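Modau 5 review: the first grasp planner I've kept installed

Reviews > Software > Manipulation

I've been running Modau on our bench arm since November, and I like it enough that I keep bringing it up at lunch, so I may as well write it down. It's a planning and perception package: you give it a camera stream and an arm description, and it gives you back grasp candidates, a collision-checked path, and a log you can read without a decoder ring. I came to it from Kandpal, a fine piece of software if you have a week free to tune it.

My test task for anything like this is moving and unstacking woven baskets. They're mean objects. The weave lets background through, the rims are thick, and when two are nested, most planners see one lumpy thing and go for the middle of it.

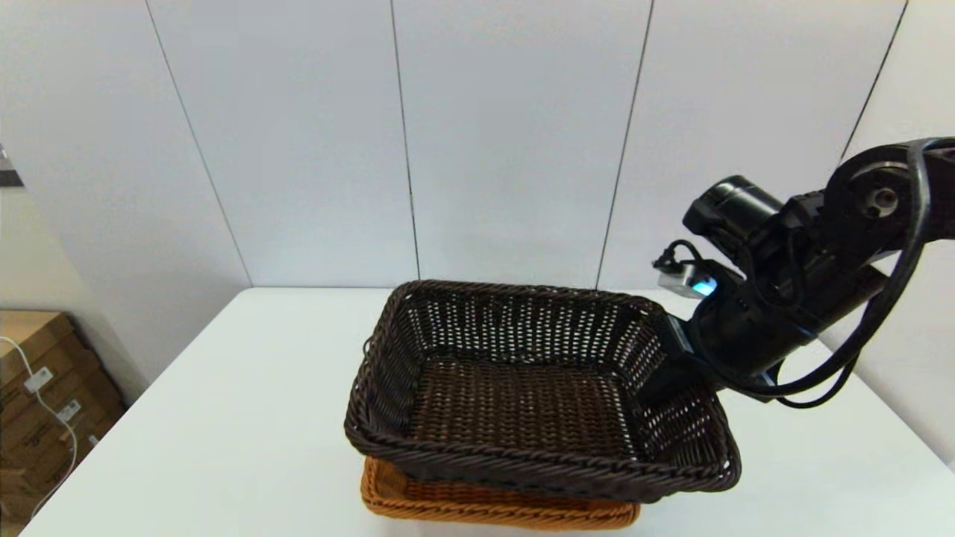
Oleksandra Boiko
Sunday, April 13, 2025

Setup first. Installing took me 43 minutes, and a good part of that was my own fault for having an old Eltlow driver lying around. The calibration wizard is lovely! It asks for 5 poses, shows you the residual after each one, and lets you redo a single bad pose without starting over (Kandpal people, you know exactly why I'm excited). Once the head view and wrist view agree, you can flip between them in the planner window and the candidate grasps stay put on the object.

Rim grasps are where it won me over. With the dark basket sitting on top of the tan one, Modau proposed the right rim of the upper basket as its top candidate and split the two into separate objects on the color difference plus the depth step at the front. I've had nights where I'd have paid real money for that. Over 40 runs on the nested stack it picked a sensible rim 93 percent of the time, with default settings. The misses were nearly all at the corners, where the braid curves and the normals get noisy.
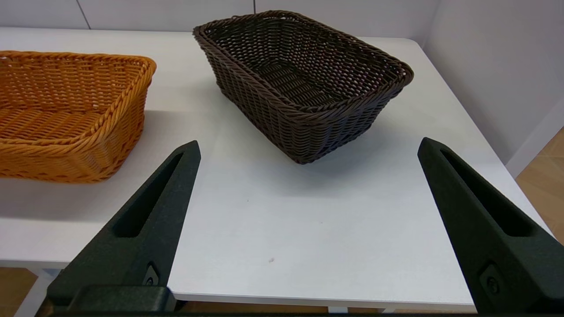 Segmentation in version 5 has a new "porous" mode, and you should turn it on right away for anything with holes in it. The older mode treated every gap as a place where the object ended, so a basket came back as confetti. Porous mode fits the rim as a closed loop first and then decides what belongs inside it. The brown basket is the good stress test, with bits of white table showing through the lattice in its floor, and the orange one off to the left is harder again because the wrist view only gets the right part of it. Modau closes the loop with a guess and draws the guessed part dashed. I love that. It also lowers the score for any grasp on the dashed part, and you can set how harshly.

The path planner is solid and a little timid. It likes to lift high and come straight down, even when there's plenty of room to slide in from the side. There's a slider for clearance, and I ended up well below the default. Cable handling is still a weak spot: you can add a keep-out sleeve around the arm's wiring, but it's a fixed shape and doesn't follow the joints, so you pad it and lose reach.

Other gripes. The Gritance plugin exports logs with the timestamps in a different time zone from the main app. Undo works everywhere except in the finger geometry editor, the one place I need it most. And the docs for custom fingers stop halfway through — the last heading has no text under it at all. I got mine working by copying the parallel-jaw sample and editing the tip width by hand.

Replay mode deserves a mention too. You can load any logged run, drag back to the moment the planner chose, change a weight, and watch the ranking reshuffle live. I've learned more about my own cost settings from that in a few evenings than from a year of staring at plots.

Would I put it on a second arm? Already ordered the license. If you mostly handle solid boxes you may not notice much difference from what you have now, but for baskets, crates, racks, anything with a see-through wall, give the trial a go and switch porous mode on before you do anything else.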